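How Robot Software Learns to Pick Things Up in a Pretend World
Level: ages 9 to 12. Words in the word list are explained at the end.
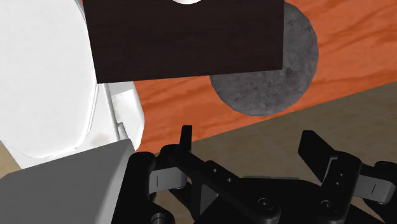 A robot arm does nothing until a program tells it to move. The program has to answer the same few questions many times each second. Where is the object? Where is the hand? Which way should each joint turn next? This page explains how a program finds the answers, and how programmers check them in a simulator before a real motor turns.

What a simulator is

A simulator is a program that imitates a place and the things in it. It works a little like a video game. A game is made to be fun, so a box in a game may slide or float in any way that suits the game. A robot simulator is made to follow the rules of physics as closely as the computer can manage. Each object has a weight. Each surface has a number that says how slippery it is. If the hand closes too softly on a heavy object, the object should slip.

The simulator cuts time into very small slices called steps. The one used by the team at Clasora runs 500 steps for each second of pretend time. In every step it does four jobs in order:

1. Read the commands for the motors.
2. Work out the forces, including gravity and any contact between objects.
3. Move everything a tiny distance.
4. Save the new positions.

When a picture is needed, the simulator also draws what a pretend camera would see. Drawing takes much longer than moving things, so it does not happen at every step.

Part one: perception

Perception is the part of the software that turns a picture into facts. To a computer, a picture is a grid of numbers. Each small square in the grid is a pixel, and each pixel holds three numbers, for red, green and blue.

The perception program looks for places where the numbers change suddenly. A sudden change often means an edge. An orange tabletop beside a tan floor makes a clear edge. A dark panel in front of a gray disk makes another, although a harder one, as both are fairly dark.

Grain and speckles cause trouble. The lines in a wood pattern are edges too, but they are not the ends of anything. A simple program may decide that one board is a stack of thin strips. Programmers deal with this by training the program on many pictures in which the answers are already known. In a simulator the answers come free, because the computer placed every object itself. Ans Van Damme, who writes perception software at Clasora, changes the colors and textures between pictures so that the program cannot rely on one kind of table. Her usual training set has 2000 pictures.

There is a second problem. One object can hide part of another. This is called occlusion. If only the right and lower parts of a disk are in view, the program must estimate the rest from the curve it can see. The robot's own hand can also block the view, most of all when the camera is mounted close to it.

Part two: planning

Once the program has a list of objects and positions, it needs a path. The planner starts with where the hand is now and where it should be at the end. It tries possible paths and throws out any that would bump into something.

A robot hand with two fingers is called a parallel or two-finger gripper. Before it can pick something up, the fingers must be open wider than the part they will hold. They must also arrive on opposite sides of it. A flat object lying on a table is difficult, as there is little room for a fingertip underneath. The planner may choose to grip it by its two side edges, if the object is narrow enough, or to push it until one edge hangs over the side of the table.

The planner at Clasora is called Plikum. It is allowed 200 tries to find a path. If none of them works, it reports a failure and the arm stays where it is. Staying still is a correct result.

Part three: control

A path is only a plan. Control is the part that makes the motors follow it. The controller compares where each joint should be with where it is. The difference is called the error. A large error gets a strong push, and a small error gets a gentle one. Then the controller measures again.

You use control when you fill a glass of water. You pour quickly at first and slow down near the top, and your eyes keep checking the level. If you checked only once, at the start, you would probably spill.

Testing

Damian Ziółkowski runs the tests. He starts a batch on Saturday evening and reads the results when it is done. In one batch the hand finished 79 percent of its picks. He sorts the failures by part. Was the position wrong (perception)? Was there no path (planning)? Did the hand miss a good path (control)? Each kind goes to a different programmer.

A good score in the simulator does not promise a good score on a real arm. Real joints bend slightly, real lights flicker, and real tables are seldom perfectly level. Engineers call this difference the reality gap.

Try it without a computer

You need a partner, a book and a table. One person is the arm and keeps both eyes closed, using only a thumb and one finger. The other is the software and may say only these commands: left, right, forward, back, up, down, open, close. Try to pick up the book. Then write down which part failed first.

Word list

Gripper: a robot's hand.
Occlusion: when one thing hides another from view.
Pixel: one small square of a picture.
Step: one small slice of time in a simulator.
Error: the difference between where a joint should be and where it is.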